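Ticket 619 – Erholm bench, right-hand gripper
Opened 8/16/20 by Heather Tipoki

Hi all, me again! The right gripper keeps reading half open when I've got it squeezed shut. It started after the Pevance update and it's driving me up the wall – I used to just hang mugs on a stand, and now I'm teaching a machine to do it and filling in tickets.

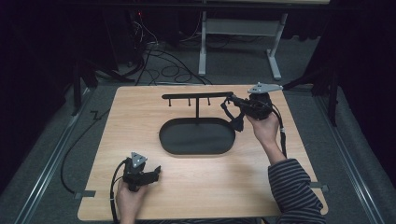 I've restarted it and swapped the cable over, same error (307) both times. Left one is fine. My wrist is sore by lunch too, so could we go back to swapping places every 2 hours? We did in April and it was much kinder on everybody.

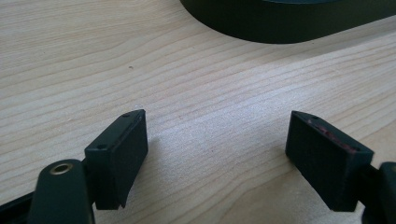 Kgomotso Cele: Zero the right one with the jaws fully closed, then open it slowly. The update wiped the old setting. I've put the swaps back on the rota as well.

Heather again – zeroed it and 307 has gone. Leaving this open until Yuzhen has had a turn on it.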